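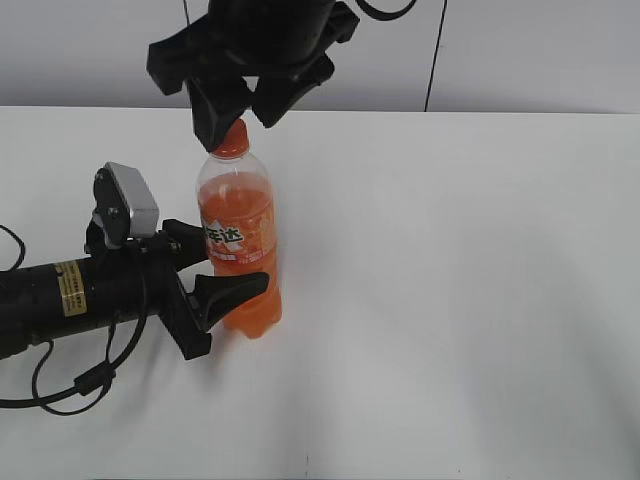
# Where Do the Bubbles Come From?

Pour some soda into a glass and bubbles rise through it. They start near the bottom or along the sides, float up, and pop at the top. After a while there are fewer of them. Leave the glass out overnight and there may be none at all.

The bubbles are made of a gas called carbon dioxide. You make some of it yourself. Every time you breathe out, a little carbon dioxide leaves your body. It has no color, and there is a small amount of it in the air all the time.

## Gas can hide in water

Stir a spoonful of sugar into warm water and the sugar seems to disappear. It is still there. It has broken up into pieces far too small to see, and those pieces have spread out among the water. We say the sugar has dissolved.

Gas can dissolve too. Fish depend on it. They use their gills to take in oxygen that is dissolved in the water around them. You can't see the oxygen in a pond, but the fish would be in trouble without it.

Water can hold only so much gas, and two things change how much:

- **Cold.** Cold water holds more gas than warm water.
- **Pressure.** Pressure is how hard something pushes. If gas pushes hard on the top of the water, more of it goes in.

A soda factory uses both. The drink is chilled, and carbon dioxide is pushed into it under pressure. Then it goes into a bottle and the cap goes on tight.

## Why a closed bottle looks still

A soda bottle isn't filled right to the top. There is a space between the drink and the cap, and gas collects there. It pushes down on the drink and out on the walls. Inside a closed bottle, tiny bits of gas are always leaving the drink and other bits are always going back in. When the same amount is going each way, nothing seems to be happening.
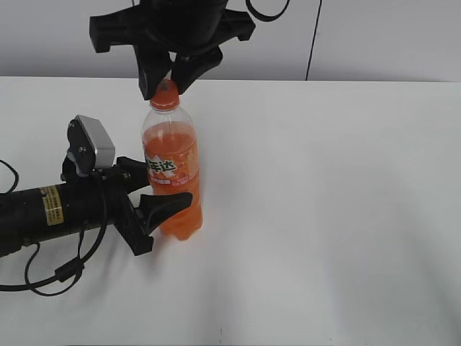 *Orange soda in a clear bottle. The part above the drink looks empty, but a gas you can't see takes up the space.*

When you twist the cap, the gas in that space rushes out. You hear it as a hiss. Now the push on the drink is much weaker, and the drink is holding more gas than it can keep. The extra gas starts to come out as bubbles.

## Bubbles need a place to start

It is hard for a bubble to form in the middle of a drink. It is much easier at a scratch in the glass, or on a bit of dust. Spots like these often have a tiny pocket of air trapped in them. Carbon dioxide moves into the pocket until it is big enough to break away and float up. Then the next bubble begins to grow in the same spot, so you may see a line of bubbles like beads on a string.

A raisin works well if you want to see this. Drop one into a glass of fresh, clear soda. Its wrinkles give bubbles plenty of places to grow. They can lift the raisin to the top, where some of them pop, and the raisin sinks again.

## Fizz from the ground

Some water is fizzy before anyone touches it. Deep underground, carbon dioxide can come from hot rock and mix with water under great pressure. If the water finds a way up, it comes out bubbling.

The village of Plultard has a spring like this. A stone basin was built around it in 1761, and the number is still cut into the rim. People there call the spring the Clakodus. The water tastes a bit like metal — it picks up minerals from the rock on its way up. 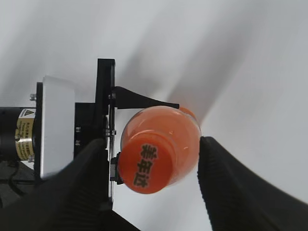 Flurina Brunner wrote to us after reading the first version of this page: "My soda went flat even though I put the cap back on. I thought the cap was supposed to keep the gas in."

The cap does help. But each time the bottle is opened, gas gets out. And if you drink half, there is a much bigger space above what is left. More gas has to leave the drink to fill that space before the pressure builds up again. A nearly empty bottle goes flat faster than a nearly full one, even with the cap on.

## Words to know

**Carbon dioxide:** the gas in fizzy drinks, and one of the gases you breathe out.

**Dissolve:** to break up and spread through a liquid.

**Flat:** without fizz. Flat soda still has its sugar and flavor.

**Pressure:** how hard something pushes on a surface.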